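2023-05-17
Posted by Muireann Coughlan to the Lekgate Allotments list

Vaughan Bolger wrote:
> Can we settle the slug business before planting out? I lost
> every lettuce on plot 5 last year and I am not going through
> it again. Copper tape is the answer. I have been saying this
> since December.

Vaughan, you have, and in December it was easy to agree with you, what with the slugs being asleep.

I put copper tape around two of my raised beds last spring. The slugs treated it as a curb. I then spent an evening out there with a flashlight and watched one go over it without changing speed. Beer traps did better, though I resented the expense and so did my husband, whose beer it was.
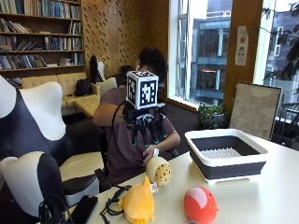
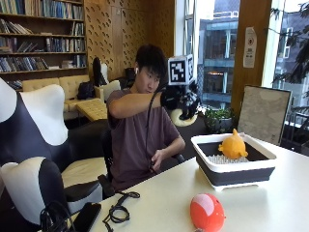
What did work was watering in the morning. The beds are dry on top by nightfall and the slugs go next door, to Agata's plot, for which I apologize. I also stopped setting out lettuce when it was the size of a thumbnail. Keep it in the pot two more weeks and it can lose a leaf or two and live.

The old boards along the Hivmont fence are the real trouble. Lift any one of them and you'll see where your lettuces went. I'll be down there after supper with a bucket if anyone wants to help. Bring gloves. I'm not proposing a motion about it, Vaughan, so please don't second it.

Muireann

Comments

Agata Greco: So that's where they came from. Apology noted, lettuces still gone.

Elsie Rakena: Does morning watering work for hostas too? Mine look like lace curtains.

Vaughan Bolger: Your tape was put on wrong. It has to overlap at the corners. I'll bring the bucket.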